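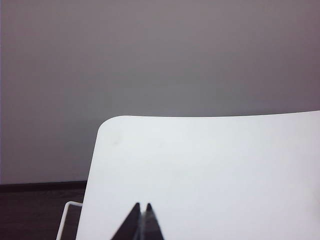 Notebook, Feltden shop, 12/31/21

Last entry of the year, so I'm going to put down what I think and not what went on the slide.

Chair job. White panel, white tube, small gray smudge up near the rounded corner. The sheet has a line for surface marks and no line for who decides whether a mark matters. Up to May that was Colette. She would look, run a thumb over it, and either wipe it or set the chair aside. Now the arm goes up to the panel, fingers a little open, and the decision sits in a settings file that she can't edit and I can, which is backwards. I know less about white finishes than she does.

Cycle limit is set at 209 in the config. Nima says that came over from the Vorar setup and was never tuned for us. Leave it until we have a reason to move it, but write down that it's inherited. I don't want somebody reading it next year and thinking we measured it.

What has changed for people, as far as I can tell:

Colette does less lifting. Good, and I'll give the arm that one without arguing. She also does a lot more standing next to it. She calls it babysitting and she's right. The plan from Kandden said her time would be "released for higher value work". I asked in May what the work was and I'm still asking.

Nima gets called over for everything. Before, a stuck job was the problem of whoever was at the bench. Now the bench waits for Nima. If he's at Maddocks for the day, we do it by hand the old way and then have to explain the gap in the log.

The new starters learn the screen first. I'm not sure any of them could sort a run of chairs without it. Maybe that's fine. I'd like to see them try it before we call it fine.

On the numbers. The summary claims more than 2000 handled since we switched over. Handled means the arm started a cycle on it. It doesn't mean finished, and it doesn't mean a person stayed out of it. Colette's hand corrections aren't logged at all unless she hits the stop. So I can't say what we saved and I don't believe anyone who says they can. Nima disagrees - he thinks the stops alone are a decent stand-in. We went back and forth on it over lunch and didn't settle it.

White on muted gray also bothers me. Dark floor behind the lower part of the chair, fine, plenty to go on. Top edge against the wall, much less. I asked whether we could hang something dark back there and was told the vision side can cope. Would like to see that written down by the person who said it.

To do:
- add a column for hand corrections, paper if need be, kept by Colette and in her words
- Nima to split "started" from "finished" in the count
- no changes to the limit before the next 1000 are through with the new column
- give Colette edit rights on the surface settings (2nd time asking)
- dark cloth for the wall, I'll bring one from home

Left the arm powered down and the key in the top drawer.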